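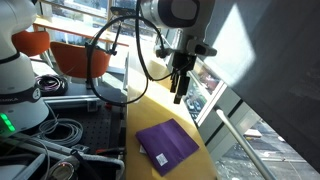 A tan wooden table in bright sunlight. Strong daylight is one cause of uneven fading in clear-finished wood.

Furniture finisher Lustance has changed the test schedule for its water-based clear coats after samples kept near windows yellowed at different rates from samples kept in shade. The revised schedule took effect in November at the company's plant in Skurkport.

Under the old method, coated panels were exposed to a lamp for 48 hours and compared with an unexposed control. The new method extends exposure to 633 hours and adds a masked strip to each panel, so that covered and uncovered areas can be read on the same piece of wood. Color is measured before exposure, at fixed points during the run, and again after the panel has rested in the dark.

Lustance said the shorter test did not separate changes in the coating from changes in the wood beneath it. Pale species tend to darken or turn yellow in sunlight, while some dark species become lighter. A coating that passes on glass can still show a visible line on a tabletop where a runner or a lamp base has stood for a season.

The first group under the new schedule consisted of 697 panels, most of them supplied by the sawmill Lelloser. Almost 2 percent were rejected for uneven film thickness before exposure began.

Results for Poon, the company's matte tabletop coat, will be added to its data sheet when the current run ends. The formula is unchanged. Until then, the existing care instructions apply: move objects on new tables regularly during the first months, and use blinds or curtains in rooms with direct afternoon sun.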